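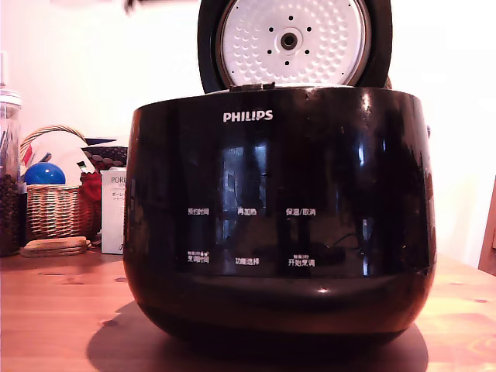

Why do small hotels struggle to keep their kitchen staff past September? The rota, mostly. People can put up with a quiet winter, but they can't plan around hours they only hear about the night before.

So, hello everyone, and thanks to Nesrin Baysal for squeezing me in before lunch. (Pause, find the clicker!)

I run the back of house at Luleo, and last winter we asked 425 seasonal workers along the coast what would bring them back. I expected pay to come top. It came second, and fixed days off beat it easily - I had to read that page twice.

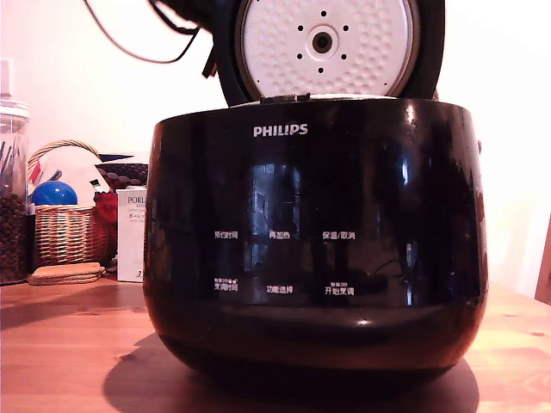

Rice cooker with the lid up

We tried it ourselves after that. Two set days off each, rota out a fortnight ahead, no swaps by text at midnight. Spyros Lazaridis on breakfasts grumbled for a week and then asked if he could have the same for the summer. Agency cover had cost us 2813 pounds the autumn before, and with the new rota it was 1253. I know we're only one hotel, so do shout if yours went differently.

Ask the room: who puts their rota out more than a week ahead? Wait for hands. Then over to Ismael Lins for the Macedo story, and questions until half twelve.

Related talks
Housing staff in a seaside town
Erasto Lukumay: Training on the quiet shifts
What Skeden learned from closing on Mondays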